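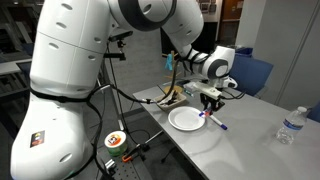
The audit court in Bamholm has spent most of the past year on a question that sounds procedural and has large consequences: who may order the freezing of a public official's accounts before charges are filed. The case concerns Hjalti Blöndal, the former head of the regional purchasing office, and a set of equipment contracts signed during his last term. Under the purchasing code, equipment is entered in the asset register by type and by serial number. A robot arm, white with dark gray joints, with its cables held along it by black straps and a gripper at the end, is one entry if it was bought complete and several if the gripper was bought apart. The difference matters because each entry below a set value can be approved without open bidding.

Prosecutors say the rule was used to break large orders into small ones. Their filing lists 14 contracts with one supplier, Curnadero, and claims that four of them cover parts of a single order. Blöndal's lawyers do not dispute the number of contracts. They dispute that the signatures on the approval sheets show intent, and they dispute the right of the anti-corruption office to act on the sheets at all.

The second point has taken up nearly all of the hearing time. The office was set up to investigate and to refer. Its founding statute lets it request bank records, copy files and interview staff. A later amendment added the power to "secure" assets when there is a risk of loss, and the text does not say whether a judge has to sign the order first. The office froze two of Blöndal's accounts in February on the signature of its deputy director, Grethe Kragh. The order reached the court registry only after the bank had carried it out.

Kragh's position, set out in a written statement, is that the amendment would have no effect if it were read any other way. Money can be moved in minutes, and a hearing takes weeks to schedule. She points to an earlier matter, the Risitz road contracts, in which the accounts named in the referral were empty by the time a judge reviewed the request. No funds were recovered in that case.

Bjartur Frandsen, who leads the defense, reads the same amendment in the context of the full statute. Every other power that touches private property is subject to review by a judge within a fixed period. He argues that a missing clause cannot create a power wider than those written out in detail. He has also asked that the approval sheets be excluded, as they were copied during the same visit in which the freezing order was served.

The court has not ruled on exclusion. At the last session the presiding judge, Dagný Hauksdóttir, asked both sides for a table of each document, the date it was copied and the provision relied on. The result runs to 1548 lines. The defense has marked some 100 of them as disputed - mainly internal messages between the purchasing office and the finance department - and has accepted the rest for the purpose of the present motion.

A separate strand concerns Pelupessy, the firm that supplied outside price estimates for the contracts. Its former manager, Aksel Arnardóttir, told investigators that the estimates were prepared from figures sent by the purchasing office and were not checked against other suppliers. The firm is not a party. Whether the interview can be used depends on the same amendment, as it took place under the order now being challenged.

The written submissions closed on 30/03/2022. If the court finds that a judge's signature was needed, the accounts will be released and the office will have to file a new request. The charges themselves, if any are brought, would be a matter for the public prosecutor, who has received the file and has made no statement on it.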